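Vokton Opens Tool Lending Counter in Lostham

LOSTHAM — Starting this September, anyone in town with a shelf to hang or a gate to fix can borrow a cordless drill for the weekend. Vokton, the hardware store on Mill Street, is opening a lending counter with 80 tools on its racks, and we can't wait to see what people make with them!

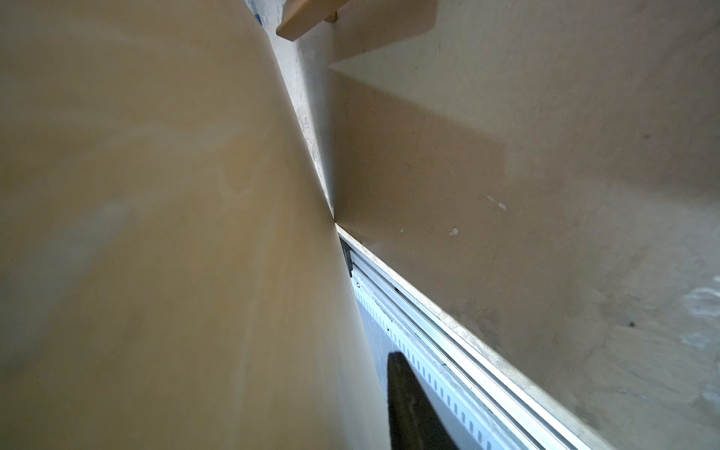

The counter carries drills, impact drivers, sanders and jigsaws. Every cordless tool goes out with 2 batteries, a charger and a basic bit set, so you won't be stuck halfway through a job. Loans run from Friday afternoon to Monday at closing.

"I bought my first drill for one job and then it sat in a closet for years," said store manager Esben Ingvarsson. "I'd love for people to try a good one, get the job done and bring it back with a story." 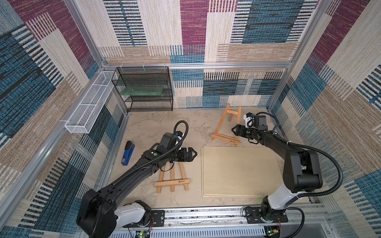 First-timers are welcome at our Saturday bench sessions, which start at 8 a.m. and last two hours. You'll learn to set the clutch, drill a clean pilot hole and change a blade safely. Beginners can pick a small project to build, and a little wooden easel like the one lying flat on the floor makes a great first try — a few straight cuts, a few screws, and you've got something to take home. Scrap lumber is free while it lasts.

Borrowing is open to adults with a Lostham address. Sign up at the counter with a photo ID.
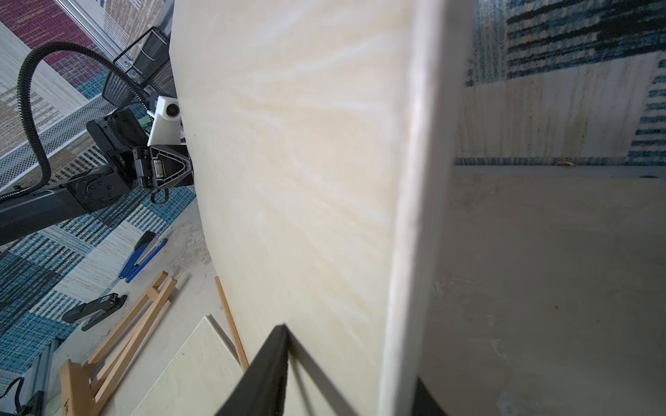

Bits and sanding sheets that wear out in normal use are on us. Masonry bits are kept behind the counter, so please ask.

Contact: Esben Ingvarsson, Vokton, Lostham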